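PEKLEY HALL, JOKAVGATE
Premises check, ground floor and stairs
Date: Aug 22, 2018
Last check: June

1. Front door and closer
PASS. Shuts on its own, with feeling. Mind your heels.

2. Fire exit, Vudirgate side
FAIL. Opens fully, then meets a wheelie bin. The bin has been moved after each of the last two checks and has come home both times.

3. Extinguishers
PASS. Pins in, gauges green. The one by the kitchen is still used as a coat hook.

4. Emergency lighting
PART. Stairs fine. Lamp over the cloakroom lasted 12 minutes on battery and then retired.

5. Tables and work surfaces
PASS. Corners rounded, legs locked, no wobble worth writing down.
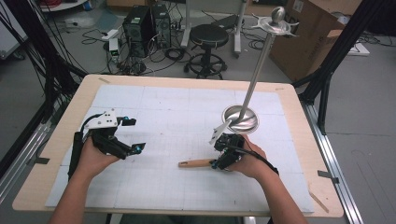
Item 5. Light wooden table with gridded mat on.

6. Floors
PART. Lino lifting outside the gents. The tape put over it in June is now lifting as well.

7. Electrical
PASS, mostly. Kettle label reads 874, register says 129. One of them is the toaster. Please relabel both.

8. Hot water
FAIL. The Morris heater offers scalding or nothing. Sign wanted above the basin until it learns moderation.

9. Cleanliness of surfaces
PART. Specks and scuffs on the gridded covering, and a faint curved pencil line. Wipe over or replace, whichever is less bother. 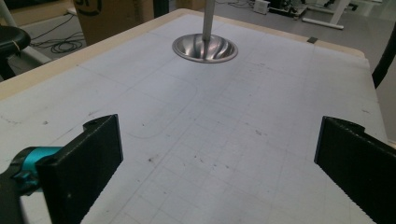 Item 9. Marks on the grid paper.

10. Capacity notice
FAIL. Says 200. Has said 200 since before the stage went in. Over 200 chairs in the store, which strikes me as an invitation.

11. First aid box
PASS. Plenty of eye pads. Plasters down to the very small ones.

Actions: 2, 8 and 10 before the next booking. Rest by the next check.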